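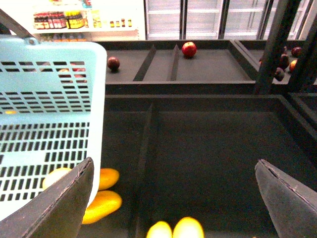 3.2 Collecting the demonstrations

All demonstrations for the grocery task were given by remote control. The operator held a pair of hand controllers, one of which drove the arm and its gripper, and watched the view from the wrist camera on a monitor beside the work area. We chose this view over a fixed overhead one after early trials in which the operator's picture of the shelf and the picture given to the policy did not match. With a single shared view, anything the operator used to decide where to move was also present in the training data. The cost is that the view is crowded. In Figure 3 the shopping basket takes up much of the left side and covers part of the lower bin, so that one of the yellow fruits at the lower left is partly hidden by the basket and by a finger of the gripper. An operator who wants that fruit has to shift the wrist before closing on it, and the shift becomes part of the demonstration.

Figure 3. Wrist view during the grocery task. The open gripper faces the lower bin of the produce display, with the basket at left and the upper tray behind.

The task was stated to operators in one line: move the named fruit between the display and the basket, and leave the other items where they are. No path was prescribed. Operators were free to approach from above or from the side, and to pause with the gripper open for as long as they needed. Pauses longer than 4 seconds were trimmed before training, except where the pause came directly before a grasp. We kept those because the small corrections made at that point turned out to carry most of the useful signal for alignment.

Three operators took part. Hjaltadóttir and Frandsen had used the Rorko control software for other work. Hjaltested had not, and was given one practice session on a Thursday afternoon before recording began. In total we recorded 1,939 demonstrations. Of these, 369 were set aside for testing and never used in training. The split was made by session and not by single demonstration, so that two attempts on the same layout of fruit could not fall on both sides of it.

3.3 Hand guiding as a baseline

For comparison we also tried showing the robot the task by hand. In this mode the arm is made slack and the operator holds it by the wrist and moves it through the motion, closing the gripper with a button on the grip. Hand guiding is often described as the easier of the two methods, and for reaching into the bins our operators agreed. They could feel contact with a divider or a bin wall at once, where under remote control the first sign of contact was a slight jump in the camera view.

Two problems kept us from using hand guiding for the main set. First, the operator's own hand and sleeve entered the camera view in many of the recordings. A policy trained on those recordings did poorly when the hand was absent, and masking the hand out helped only in part. Second, the display has two levels. Reaching the upper tray by hand meant leaning over the lower bin, and operators tended to shorten the motion by pulling the wrist in at a steep angle. The resulting paths were smooth but passed close to the joint limits of the arm, and some could not be played back at full speed.

We do not take this as a general finding against hand guiding. On a flat table with the arm mounted at waist height, as in our earlier work with the Wovent gripper, neither problem was serious.

3.4 Labels and rejected attempts

Each demonstration was labeled by a person other than the one who gave it. The label holds the name of the fruit, the start and end location, and one of three outcomes: clean, corrected or failed. A corrected attempt is one in which the operator missed or dropped the fruit and then recovered without outside help. We kept corrected attempts in the training set. Failed attempts were stored but not used.

Naming the fruit caused more disagreement than expected. From the wrist camera a small mango and a large lemon can look alike, and dark plums and dark apples were confused at the far side of the display, where the camera sees them small and partly blocked by the frame. Where two labelers disagreed, we fell back to a color and location label such as "yellow, lower bin". The policy is given its goal in the same form, so the loss of detail did not require a change to the input.

Lighting was left as found. Bright areas behind the display often wash out in the recordings, and we tried correcting for this by lowering the exposure. Doing so darkened the bins, which are already close in tone to the gripper fingers, and operators reported that they could no longer judge the gap between a fingertip and the bin floor. We went back to the original setting and instead varied the brightness of the recordings at training time.

Training ran for 3,000 steps on the clean and corrected attempts together. A second policy was trained on the clean attempts alone, with all other settings held the same. The two are compared in Section 4, first on the lower bin and then on the upper tray - the latter being the harder case for both, as the approach has to clear the raised rear edge of the bin.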